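## 4. A bandeja como unidade de arrumação

Voltemos à questão que deixámos em aberto no fim da secção anterior, e que nos acompanhou durante boa parte do trabalho.

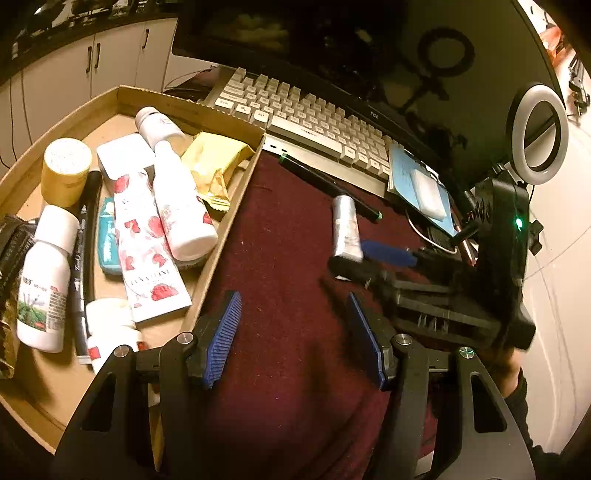 **Figura 3.** Secretária com uma bandeja baixa de cartão à esquerda, cheia de produtos de higiene e pequenos objetos; ao fundo, teclado, caderno e monitor.

Quando começámos a visitar as casas dos participantes, partíamos do princípio, talvez um pouco ingénuo, de que os produtos de higiene e de cuidado pessoal viviam na casa de banho e de que tudo o que se encontrasse fora dela estaria ali de passagem. Solanki foi o primeiro de nós a desconfiar desta ideia, e convém dizer que tinha boas razões para isso: das 81 secretárias que analisámos, uma parte considerável tinha a seu lado, ou mesmo em cima, um recipiente destinado a esse género de coisas, e as pessoas falavam dele com a naturalidade com que se fala de uma gaveta. A bandeja da Figura 3 pertence a esta família. Reúne um boião amarelo redondo, um frasco branco de spray deitado, um tubo branco alto decorado com rosas vermelhas e, no meio de tudo isto, um marcador preto, que numa classificação por função teria ido parar junto do teclado e do caderno. A este tipo de vizinhança chamamos aqui *mistura tolerada*, expressão que devemos a Thư Đồng e que nos pareceu mais justa do que «desarrumação», palavra que os participantes usavam quase sempre para falar dos outros membros da casa e muito raramente de si próprios.

### 4.1. O que conta como estar no lugar

Pedimos a cada participante que nos dissesse, a propósito dos objetos da sua secretária, quais estavam no lugar e quais não estavam. As respostas foram generosas e por vezes bastante demoradas (uma das conversas estendeu-se por toda uma tarde de fevereiro, com chá e bolachas pelo meio, e dela guardamos a melhor das recordações). De um modo geral, um objeto pousado dentro de um recipiente era dado como arrumado, mesmo que estivesse tombado, enviesado ou parcialmente coberto por outros. O mesmo objeto, se ficasse sobre o tampo, passava a ser uma coisa por arrumar. Uma participante explicou-nos isto de forma muito simples: «Se está na caixa, está em casa. Se está na mesa, anda na rua.»

Esta distinção ajuda a ler o pequeno tubo prateado que, na mesma figura, se encontra de pé sobre o tapete de secretária, a curta distância da bandeja. É um objeto do tamanho e do género daqueles que a bandeja acolhe e, no entanto, segundo o critério dos nossos participantes, seria contado entre os que andam na rua. A caneta estendida ali perto coloca um problema diferente. Para muitas das pessoas entrevistadas, as canetas têm uma espécie de licença permanente para estar em cima da mesa, e só quando se juntam várias é que alguém se lembra de lhes procurar um copo.

### 4.2. Recipientes emprestados

Interessou-nos também a origem dos recipientes. Dos 179 que registámos no conjunto das casas, a maior parte não tinha sido comprada para o efeito. Eram tampas de caixas de sapatos, tabuleiros de fruta, embalagens de encomendas cortadas a meia altura, caixas de bolachas que tinham sobrevivido às bolachas. O cartão aparece muito e aparece sobretudo em forma baixa, o que, a nosso ver, merece alguma atenção. Um recipiente baixo deixa ver quase tudo o que contém, e quem o usa pode procurar com os olhos antes de procurar com as mãos. Em contrapartida, os frascos altos tendem a ser deitados, porque de pé caem ao primeiro encontrão, e uma vez deitados ocupam um espaço que acaba por empurrar os objetos pequenos para os cantos ou para debaixo dos outros. Doherty, que já tinha observado um fenómeno semelhante em bancadas de cozinha, sugeriu que medíssemos a altura das paredes em relação ao objeto mais alto, e é essa relação que usamos na secção 5.

As caixas modulares da linha Setgate, que oferecemos a alguns participantes na segunda fase, tiveram uma receção cordial mas um uso bastante irregular. Várias voltaram para nós impecáveis. Outras foram adotadas com entusiasmo, embora para fins em que não tínhamos pensado (sementes, carregadores, uma coleção de botões), enquanto o velho tabuleiro de cartão continuava no seu posto, com os mesmos cremes e os mesmos pacotinhos.

### 4.3. Uma nota sobre os limites da amostra

As casas visitadas eram, na sua maioria, apartamentos pequenos, em que uma única mesa servia para trabalhar, estudar e tratar do rosto antes de sair. Recolhemos uns 300 registos escritos de arrumação, dos quais conservámos 200 depois de retirados os incompletos, e é provável que numa habitação com mais divisões a mistura tolerada assuma outras formas ou se desloque para outros móveis. Gulyás tem insistido connosco para que se volte às mesmas casas passado um ano, a ver o que aconteceu às bandejas, e gostaríamos muito de o fazer.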